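Home | Sections | Figures | Notes | Contact

Reading time: 5 min

3.2 Where the parts go once the case is open

I went into this study thinking the hard part of stripping an old desktop would be the screws. Dorin Neagu and I worked through 40 towers at the Flandville shop, all of them laid on their sides with the panel off, and it was mostly the small stuff that ate our time (cables, latches, little plastic rails that fit one drive and no other!). We logged 678 separate parts, and I'm a bit embarrassed at how many of them spent a night in the wrong bin.

So we switched to a tray. Brândușa Hodoroagă drew the first one at Stirent in April, with pockets and slots for the pieces that like to wander off, and we put it right beside the tower on the same table. Figure 4 shows the layout we kept. I liked it right away – you reach less, and a drive that's standing up in a slot is a lot easier to grab than one lying flat under a pile of cables. 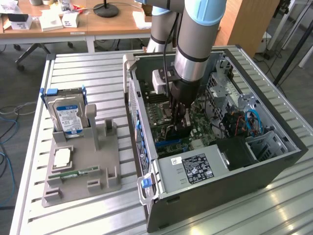
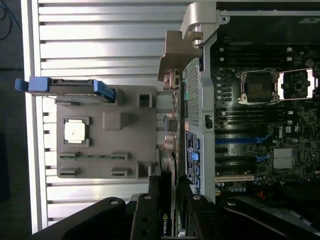
Figure 4. The open tower and the gray tray on the aluminum work table.

Should the rails come off a drive before it goes into storage?
We leave them on if the drive is going back into the same model of case, and take them off and bag them with the case number if it isn't.

Contact: Pluletow Reuse Notes | Copyright Pluletow | Back to top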